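Doucette Adult Learning — Student and Parent Boards — Evening Division

Thread: Library hours cut again, and the adult students find out from a door

pikton_commuter
Posted 1st March

So the shared library at Doucette now closes at 8 on class nights. My bookkeeping class lets out at 8:15. I'm sure somebody with a calculator looked at this and saw no problem.

I learned about the change from a sheet of paper taped to the inside of the glass, which I read from the outside, holding two overdue books. The email went to the day school list. Evening students aren't on the day school list. I asked the front desk how we get on it and was told to enroll in tenth grade.

Does anyone know if this is permanent or if it's another "trial" like the parking thing?

marguerite_b
The parking trial started in October three years ago and is still going, so I'd get comfortable.

Réjean Lévesque
I teach the Tuesday-style conversational French (they move the day every term, so I've stopped putting it in the title). As far as I was told, the hours follow the staffing. The public side of the library pays for one person after 6 and the school side pays for the other, and the school side person was moved to mornings. One person can't close alone. That's the rule, and I don't think it's a bad rule.

What I do think is bad is that my class had a booking in the study room until 9 and found it dark.

pikton_commuter
You had a booking? We can book the study room?

Réjean Lévesque
We could.

tallgrass
Unpopular opinion, but how many people are using it at that hour? I'm in there most nights before my welding theory class and it's me, a guy asleep by the atlases, and the radiator. If the money goes to mornings, when the day kids are three to a computer, I can live with it. My son is one of those kids. 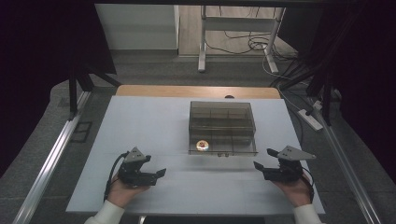
Patricio Herrera
With respect, tallgrass, you're in there before class. Go after. Last term there were 24 of us in the math refresher and half the room walked straight over to the library when we got out, since it's the only quiet place between here and the bus. I have two kids and a dog at home. I haven't finished a worksheet at my own table since I signed up.

tallgrass
Fair. I'm usually on the road by then. I still don't see why the morning kids should lose out.

Patricio Herrera
I don't want them to lose anything. I want the lights on until 9.

marguerite_b
Has anybody tried the Flevon room? It's the one past the cafeteria with the new tables. They told us it would be "open access learning space" when they put it in. I've found it unlocked twice and both times there was a yoga class in it.

oldgym_steve
The Flevon room is locked at 7 and the key lives with the theater people. I know because I'm in the theater people. We don't want the key. We've tried to give it back. 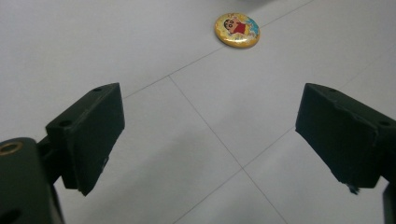

Things people have tried so far (kept up by marguerite_b, post below to add)

Front desk: friendly, can't do anything, will write it down. Has written it down four times that I know of.

The Birkelier branch: open until 9, but it's two buses from campus and the second one stops running before you'd want it to.

Book drop: works. Takes one book at a time and sounds like a car accident.

Online renewal: works if you have a day school login. See tenth grade, above.

Petition: Patricio has a paper one at the math hallway table. It's at 80 names, and at least 2 of those are oldgym_steve.

oldgym_steve
One was for my wife. She has similar handwriting.

tallgrass
I signed it, by the way. I put "and mornings" after my name.

pikton_commuter
Quick update. I got a call back from the office. They say hours are "under review" and that comments can be left in the box by the main doors. I asked what time the main doors are locked. She had to go and check.

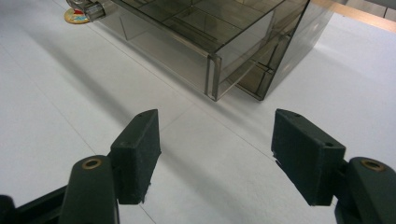 Building B, evening session.

Réjean Lévesque
They lock at 8, same as the library. I walked past it tonight. My students are writing their comments in French, for the practice, and one of them has offered to bring them in on her lunch hour.

marguerite_b
Adding "comment box" to the list. Does anyone have a day login they'd lend me for a renewal? It's room 23's copy of the accounting book and they want it back.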